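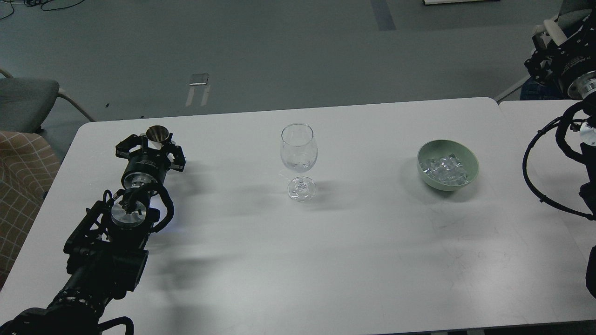

Hi all,

3 min read

Quick one before I lose signal. Petition for the Grorby council expansion question. Where we are, what's left, then I answer the message from this morning, quoted further down.

We need 2000 good signatures to get it on the November ballot. The clerk's office has the first batch and they have been pretty decent about it, but they did throw out 29 lines for addresses on the Skokthorpe side of the county road. Those people get Grorby mail and shop in Grorby and think they live in Grorby. They don't vote in Grorby. So please, ask which polling place they use BEFORE you hand over the pen. If they say the Skokthorpe firehouse, thank them and move on.

Other stuff the clerk flagged:

- ditto marks in the address column. Not allowed, every line written out in full
- one sheet with no circulator signature at the bottom. I've got it back, whoever had the farmers market table in the afternoon please come find me
- dates. Month AND day. "August" by itself gets struck

Blue or black ink only. I know, I know.

New sheets are at Baláž, the print shop, under the counter, ask for the petition box. They did the reprint with the larger type in the summary paragraph, wording is the same, the county attorney already passed it. Don't use the old ones for new signers. Old ones that are part full, finish the line you're on and turn it in. Do not staple them to the new ones.

Pruvilora – the walk list thing – is still showing the old precinct map for everything north of the creek. I emailed them twice. Until its fixed go by the paper map. If you log a door in the wrong precinct just leave a note and I'll move it over, don't delete the household, deleting takes the whole history with it and I can't get it back.

Debate night is still on, school cafeteria, 7 pm. Both mayoral campaigns said they'd take one question on the expansion. One only. I'd like it to be about cost and not about who gets to draw the new districts, that one just eats up the clock. 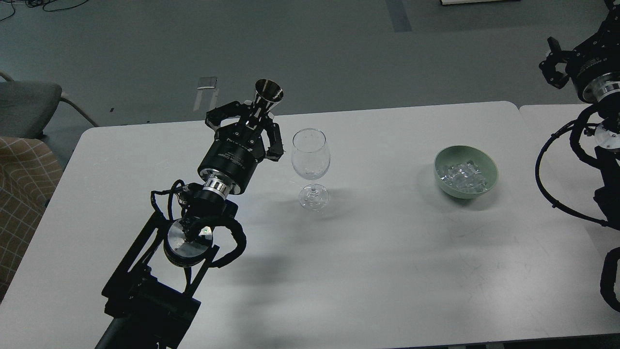
Somebody on the list sent this overnight and I think a few of you are wondering the same:

> I've been knocking doors for this since June and I still can't tell people
> what two more seats will cost. I had a man on my street ask me straight
> out and I mumbled something about stipends. Then he asked if the mayor
> supports it and I didn't know that either. Also are we sure it's two seats
> and not three? The flyer says two, the old website said three. I don't want
> to stop, I just want to quit sounding like I made it up on the porch.

OK so. Two seats. Three was the first draft, spring, it got cut back when the charter lawyer looked at it. I thought the old page was down, I'll chase it today.

Cost – stipends plus the extra packets and microphones etc. The council stipend is public, it's in the budget, and the new seats would get the same as the present ones. Please don't quote a total at the door untill we have the finance office's number in writing. "Same stipend as the current members" is true and it's enough.

Mayor hasn't taken a position. Neither has the challenger. You can say exactly that. Please don't guess for them, we had a bad week over that already.

Need people for:

- Saturday-type shifts outside the library, mornings mostly
- somebody with a car to run sheets from Baláž to the clerk before 4
- roughly 100 doors left in the apartments behind the high school, need a buzzer code or a friendly tenant

Next turn-in is 11 am at the clerk's side entrance. Not the front, front is early voting setup now.

Reply to me and not the whole list if its only about shifts, thx

Grorby Petition List | Contact the list owner | Back to top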